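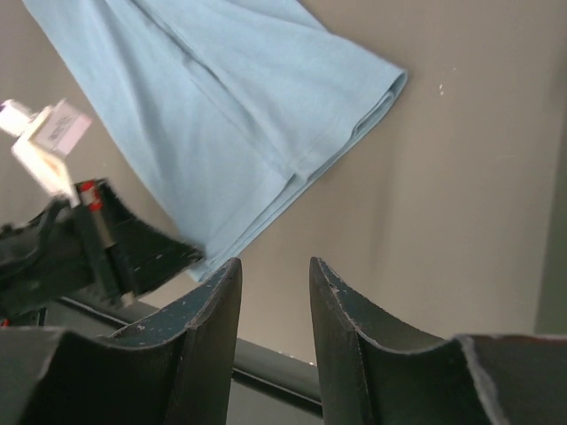
# Lutard Call Minder

The voice on the phone says it is your bank's fraud department, and that your savings must be moved to a safe account by teatime. The Lutard Call Minder sits between your landline and the wall socket and takes a dim view of this sort of thing.

Callers on your list ring straight through. Everyone else is asked to give a name and say what they want, and you hear the recording before you pick up. Most fraudsters hang up at this stage. A few leave quite long messages, which some of our customers keep.

## What it does

- Holds 620 trusted numbers, which should cover even the larger sort of family
- Blocks a further 3,000, with room for your own additions
- Records the last 70 screened calls, with date and time
- Works through a power cut, although a cordless phone won't 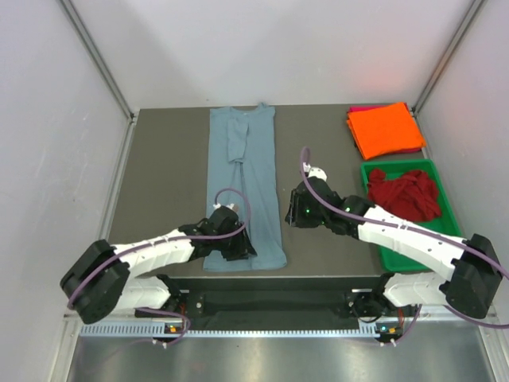 Recordings can be copied to a memory stick (not supplied) if the police or your bank would like to hear them. Ask first. Turning up at the front desk with a stick full of men called Kevin from Technical rarely gets quick results.

## What it doesn't do

It won't stop texts, emails or anyone at the door. It can't get money back. It also can't help if you ring the number in the message yourself, so please don't.

## Price and delivery

£91 including delivery from our Holloway workshop. The older Gunerico model was withdrawn in May 2022; we still repair them, and its power lead fits the Call Minder. Orders placed before the end of June come with a spare.

Guarantee: two years, excluding damage by pets and tea.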